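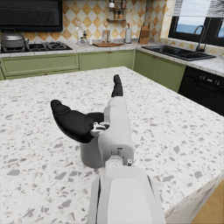
Coffee and tea stains on speckled countertops

Speckled surfaces hide rings until the light hits them from the side. Check the counter at a low angle in the evening, with a lamp at one end, and mark any ring with a strip of painter's tape before cleaning.

Fresh spills: blot with a dry cloth, then wipe with warm water and a drop of dish soap. Rinse and dry.

Set stains: mix baking soda and water to a thick paste. Spread it over the mark, cover with plastic wrap and tape down the edges. Leave 8 hours. Lift the wrap, let the paste dry, and remove it with a plastic scraper. Two rounds are the limit; a mark that survives both is probably in the sealer and needs a reseal.

Do not use vinegar or lemon juice on terrazzo, marble or limestone. Acid leaves a dull spot that only polishing will remove.

Sealer test: put a teaspoon of water on the counter and wait 11 minutes. If the area under it turns darker, reseal. Ours was last done in February.

Pour drinks over a tray or the sink where possible. Most rings start as a drip down the outside of a cup.

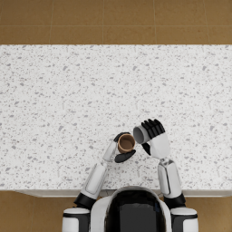

Macarena Ibarra writes that the paste dried out too early on her counter, and that a damp paper towel laid under the wrap kept it working overnight. She also wipes the base of each cup before setting it down, and has had no new rings since the last reseal.

Page last revised 8th October.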